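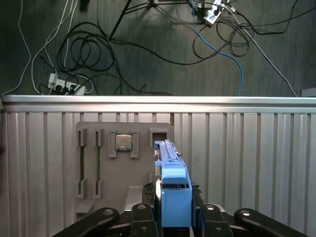 I got to Imcombe on a Thursday with one bag and a badge that said OBSERVER, which in climate conference language means you stand at the back and don't touch the coffee. There were 200 of us observers and 13 chairs. I counted because I was writing the seating complaint (my only official duty, and I was proud of it!).

The talks were about the Grellero river, how much water each town upstream could keep once the snow quit coming in February the way it used to. My town is called Fontana, and it's the last one on the river, so you can guess how much say we had. Day one, they argued over a comma. Day two, they took the comma out, and somebody cried, and I think it was me.

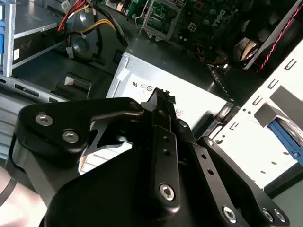
Inside an open desktop computer case, with the power supply near the center.

By day 6 I'd moved up to the third row, mostly by bringing muffins. The woman from the dam company kept saying "flows" and meaning money, so I started calling her Dinero in my notes, and then I slipped and said it out loud, into a live microphone, and the interpreters laughed in four languages.

She laughed too, thank goodness. We ended up out on the bridge at 7 that night, the two of us leaning over the rail, looking at a river you could have crossed in dress shoes.

"How far down is your place?" she asked.

I pointed. She looked that way for a long time, and then she asked if there were any muffins left.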